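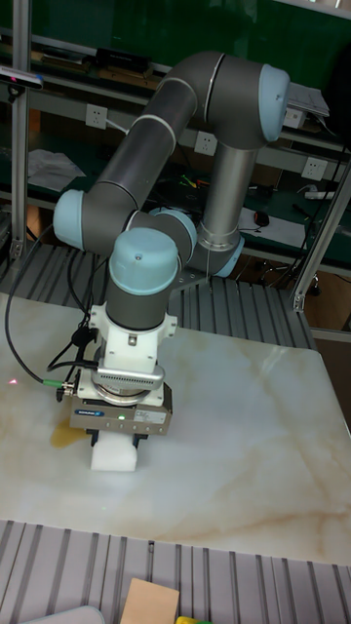

Marble pattern in white, cream and pale beige.

Cenano Square Table Top
Cendwood, order code 1478

The Cenano is a square top for kitchens, cafés and workrooms. It is sold without legs and fits the Ji pedestal as well as most four-leg frames with a flat fixing plate. The surface wipes clean with warm water and washing-up liquid. Avoid scouring pads and bleach. Use a mat under pans straight from the hob.

Size: 1000 mm square
Weight: 16 kg
Height on Ji pedestal: 74 cm
Fixing screws: supplied

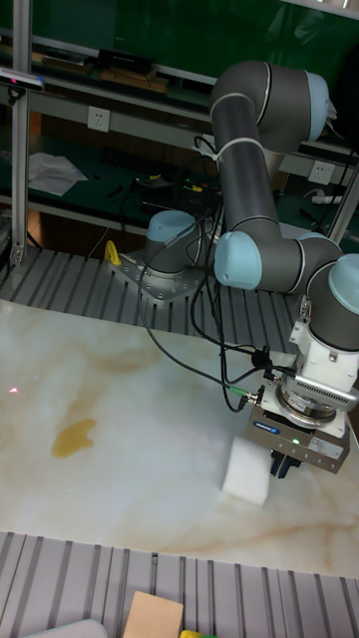
Delivery and collection
Tops are sent flat in a card sleeve. Please check the corners before signing. Collection is from our Vendthorpe counter, by the side entrance, until 4 pm. We can't drill tops to order during November. Unused tops may be returned in their sleeve.

Customer comments
Comments are posted as received, apart from spelling.

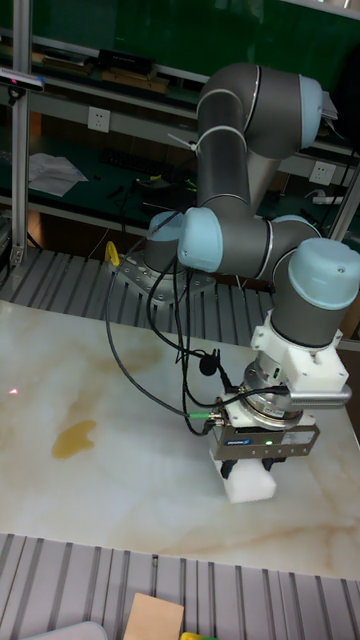 Dénes Lakatos writes that his went on to an old frame with no trouble, though he had to buy shorter screws. He would like the same pattern in a round top.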